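New meeting room opens at Westora

2022-08-26

Westora has opened a small meeting room on the ground floor of its Lukberg building. The work started in June and the room is free for local groups of up to 30 people. Groups can book it at the front desk with Zewditu Woldegiorgis.

The furniture was chosen by Maëlys Barbier, who wanted a room that feels more like a home than an office. A yellow-green tablecloth covers the square table and hangs almost to the glossy white tiles, and the side table has a wooden top on thin black legs. More chairs will be bought later – the budget for them is 1547 euros.
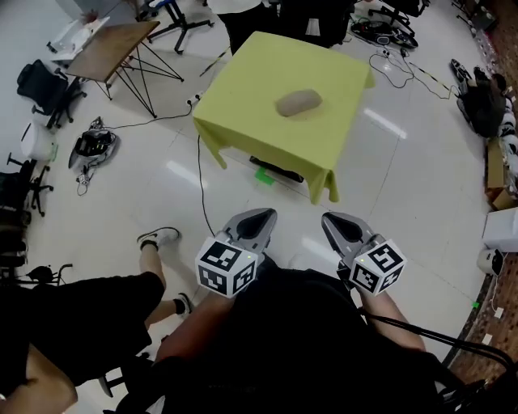
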